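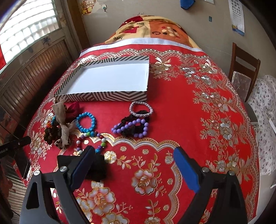

A box lid makes a good tray for hair ties and bracelets, and it costs nothing. Most of us keep the box and lose track of the lid, but the lid is the more useful half for small things. The sides are low enough to reach over, and the contents stay in one layer. The one with the black-and-white zigzag sides is white inside, and I like a white base for this job. A dark red scrunchie or a turquoise bracelet shows up on it right away.

What you need

A rectangular lid with firm sides
A table you can leave covered for half an hour
A soft cloth
A small bag for anything you are giving away
Thin card and tape, if you want dividers

Step 1. Empty everything out

Put it all on the table in front of the lid. Check coat pockets, the bathroom shelf and the bottom of your bag first. If you have a tablecloth, leave it on. Beads roll on bare wood.

Step 2. Untangle

Long beaded strands catch on everything, so lift those out before you touch the rest. Hold the strand at one end and let it hang. If a scrunchie is wrapped around it, work the scrunchie off slowly – pulling the strand puts the strain on the thread.

Step 3. Check the elastic

Stretch each bracelet gently between two fingers. If you can see thread between the beads when it is at rest, it needs restringing. Put it aside in a cup. Do the same with scrunchies. One that doesn't spring back can go.

Ngân Lại restrings mine on 0.7 mm cord and ties the knot twice. She leaves them overnight before wearing them.

Step 4. Wipe and sort

Wipe plastic and glass beads with a barely damp cloth and dry them. Velvet only needs a brush with your hand. Then make groups: scrunchies, bows, stretch bracelets, long strands.

Step 5. Fill the lid

Scrunchies go along one long side, standing on edge. Bows go at a short end with the tails folded under once, so they don't crease. Bracelets lie flat in the middle. Coil long strands last and give them a corner to themselves.

For dividers, cut the card 2 inches high, fold a small tab at each end and tape the tabs to the sides. My Vudeck drawer takes a lid this size with the dividers in. Measure yours before you cut.

I redo the lid every May, when the winter things get put away.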